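How to Run a Classroom Paper Towel Test That Holds Up

Posted 6/5/23 by Mirta Leiva

Every school science fair has a paper towel table. Three brands, a puddle of blue water, a poster saying which one "won." I have judged a lot of these and I don't believe most of the results. The question is fine. The method is usually a mess, and kids as young as eight can do better if you let them.

What you need

Three kinds of paper towel, a kitchen scale that reads to a gram or better, a shallow tray, a timer, tweezers or tongs, and a ruler. Skip the food coloring. It looks nice in photos and stains the sleeves.

Step 1. Cut everything to one size. Sheets from different rolls are different sizes, and that alone can decide your "winner." Squares 4 inches on a side work well.

Step 2. Weigh each square dry and write it down. I have seen whole projects with no dry weight anywhere, which means the final number is towel plus water and tells you very little.

Step 3. Pour 1000 milliliters of water into the tray. Lay one square flat and start the timer. Leave it for 60 seconds.

Step 4. Lift it by one corner and let it drip. Pick a drip time before you start and stick to it. Kids will want to shake the square for the brand they don't like. Watch for this.

Step 5. Weigh it again and subtract. Top the tray back up to the starting line before the next square.

Step 6. Do it over. One try per brand is a story. Five tries per brand starts to look like data, and the children can see for themselves how much the numbers jump around.
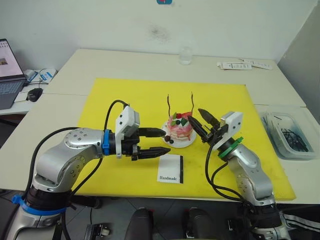

Pascual Mansilla wrote in to say that five tries is too many for a class of third graders, and that his group at Valdebenito lost interest after the second. Fair enough. My answer is to split the work: each table does one try of every brand, and you pool the results on the board. Don't give each table its own brand, or you'll be testing the tables.

Reading the results

Be suspicious of small gaps. If one towel averages a gram more than another but its own tries differ by three grams, you can't say much. "We couldn't tell them apart" is a perfectly good poster title, and I wish I saw it more often.

Be suspicious of the package too. "More absorbent" than what? Have the class write down what they would need to know before they believed it.

At our March fair in Masier I looked back through 261 entry sheets from past years. Around half had no repeats at all. Several of those had ribbons stapled to them.

If you have time left, run the whole thing again with warm water, and get the class to write down their guesses first, in pen.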